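# Winuvel Storage Bins: Frequently Asked Questions

## General

**What material are the bins made of?**

Winuvel bins are molded from polypropylene copolymer. The standard color is gray. Lids are made from the same material and are sold separately.

**What sizes are available?**

There are two footprints. The full-size bin is 60 cm long and 40 cm wide. The half-size bin is 40 cm long and has half the floor area, so a pair of them occupies one full-size position on a shelf or pallet.

**Are Winuvel bins compatible with Falier shelving?**

Full-size bins fit Falier shelves of the current series. The older Falier shelf has a raised front lip, and bins have to be lifted over it. Check the lip before ordering for an existing rack.

## Load and stacking

**How is the load rating defined?**

The rating printed on the base is for an evenly distributed load at room temperature. It does not apply to a point load, such as a single casting resting on one corner. For point loads, place a flat insert on the floor of the bin.

**Can bins be stacked without lids?**

Yes, if the contents stay below the stacking rim. The rim carries the weight of the bin above. If anything projects past it, the upper bin rests on the contents and the stack is unstable. 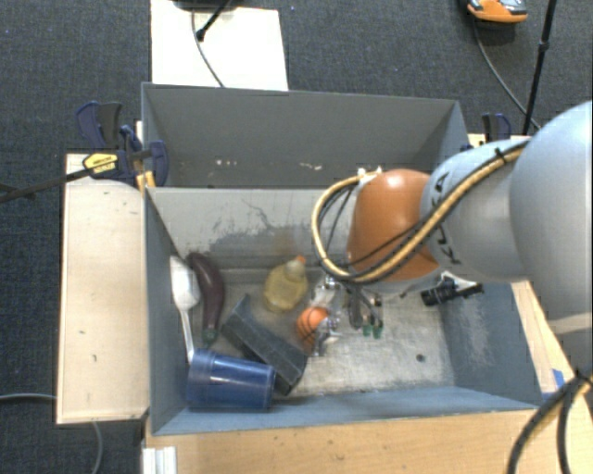
Half-size bins may be stacked on a full-size bin only in pairs. A single half-size bin leaves part of the rim unloaded and can tip when the stack is moved.

**Can a full stack be moved on a dolly?**

Use the Gorska dolly or any dolly with a raised edge on all four sides. Flat dollies are not recommended. Push from the lower half of the stack.

**Why do the walls bow outward when the bin is full?**

Some outward movement under load is normal in open-top bins. If the wall does not return to straight after the bin is emptied, the bin has been overloaded and should no longer be stacked. It can still be used on a shelf.

## Cleaning and temperature

**How should the bins be cleaned?**

Wash with warm water and a mild detergent. Tunnel washers are acceptable up to 60 °C. Let the bins drain upside down before nesting them. Bins nested while wet tend to stick together.

**Can they be used in a freezer?**

No. The standard grade becomes brittle at low temperatures. A cold-store grade is available on request.

**Will labels come off cleanly?**

Paper labels usually leave adhesive behind. Use the card holder on the short side, or the removable labels supplied by Hrytsenko.

## Ordering

**Is there a minimum order?**

There is no minimum for stock colors. Custom colors require 800 bins per color and size. Lids count separately.

**How long does delivery take?**

Stock items ship in about 2 weeks. Custom colors are scheduled after the color sample is approved. Orders placed in October or later may be moved to the following year's production plan.

**Can damaged bins be returned for recycling?**

Yes. Remove labels, card holders and metal fittings first. Bins contaminated with oil or solvents are not accepted.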